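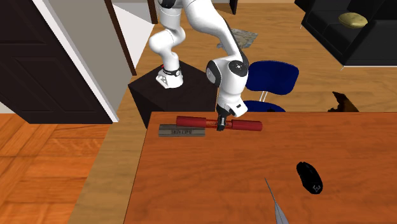

I want to change the colour of a second-hand pine table without stripping it right back to bare wood, if that can be done. It is an orange sort of pine at the moment, with an old varnish that has gone shiny in some places and dull in others. The colour I would like is a reddish brown, close to the wooden table in the picture, because the chairs and the dresser are already that shade. I have half a tin of Multent wood dye in a mahogany colour left over from a shelf, and the shop in Karnwood sells the Edach tinted varnish, which says on the tin that it can go over an existing finish. My questions are whether the dye will do anything on top of varnish, whether the tinted varnish looks like paint once it is on, and how long I should leave it before we eat off it. The top gets used every day and we only have the one table. It has turned legs as well, which I am not looking forward to sanding.

Posted by halfatin in March
Category: Home and Garden > Furniture and Woodwork > Staining and Varnishing

bench_end

The dye won't work over varnish. It has to soak into the wood, and the varnish is there to stop things soaking in. You will get a sticky film that wipes off on your sleeve. Keep it for something bare.

The tinted varnish will work, but you have to prepare the surface or it will peel. Wash the whole table first with warm water and a drop of washing-up liquid, then rinse it and let it dry overnight. Old kitchen tables have a layer of grease and polish on them that you can't see, and sandpaper just pushes it about. After that, rub down with 180 grit until the shine has gone everywhere. You don't need to get through to the wood. Look across the top with a lamp at one end and you will see any shiny patches you have missed.

For the legs, don't use sandpaper in the grooves. Use a grey abrasive pad, which bends round the shape, and wipe off the dust with a damp cloth.

Put on two thin coats. Tinted varnish goes darker each time you overlap the brush, so work along the full length of the board and don't go back over it when it starts to drag. If you stop in the middle of the top you will have a dark line there for good. I would then put a coat of clear over it – if the top gets scratched, the scratch is in the clear layer and the colour underneath is still all right.

As for looking like paint, one coat doesn't, two coats a little, and three coats does. Pine has a strong grain, so some of it will show through. Orange underneath will push the colour warmer than it looks on the lid, so I would buy a brown that seems slightly too dull. Try it on the underside first. Mine came out much redder than I wanted and I had to live with it.

On drying, go by your tin. I left mine a week before hot plates and used a thick cloth for a while after that.

Posted in March

tuppenny nail

Just strip it. I did a table with over 13 coats of something on it and it was fine. Tinted varnish is for fences.

Posted in March

lower_landing

I wouldn't go as far as stripping the whole thing, but there is a middle way, and it would use up your dye. Strip the top only, dye that, and do the legs and the rails in the tinted varnish. The top is flat so it is the easy part, and it's the part that gets the wear. I did this with a folding table and started at 2 on a Saturday. The old finish was off by teatime, including a break of 20 minutes while the stripper did its work. Open the windows and wear proper gloves.

Two things to watch. Pine takes dye in blotches, so use a pre-stain conditioner or thin the first coat. And the top and the legs won't match exactly. On mine the top is a shade browner, and I only notice it when the sun is low.

I finished with Prieto hard wax on the top. It marks if you leave a wet glass on it, but you can rub a bit more wax into the one spot, and with varnish you would have to sand and recoat the lot.

Half a tin should be enough for a four-seater top. Stir it well if it has been sitting – the colour sinks to the bottom and the first half comes out weak.

Posted in March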